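Session 4: Why we sort things (and why we never stop)

Before you do anything else, have a look at how your own kitchen is arranged. Mugs with mugs, or mugs near the kettle? Both are sorting systems, and they're quite different! The first goes by **kind**, the second by **use**, and most homes muddle along with a lovely mixture of the two.

## Kind, use, place

Libraries went through the same thing. Early shelves often went by size, or by the order the books came in. Seo-ah Wang's study of the Prallier reading room (in your pack, please do read it) follows one shelf of 123 books through three different schemes, and I still find it gripping. The same cookery book ends up under medicine, then farming, then home life.

## Fuzzy edges

My favourite part. Is a tomato a fruit? Is a stool a chair? Categories have good members and awkward ones, and the awkward ones teach us most. Bring one to the seminar and be ready to argue for it.
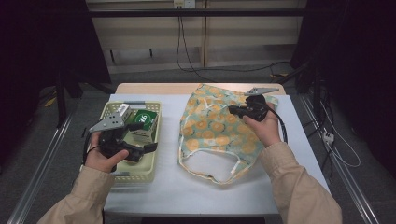 **Topic: Containers and groups**

A basket makes a group simply by holding things. Try it at home: put any five objects together, then write down a name for the set. Allow 45 minutes, and read Wang up to page 27.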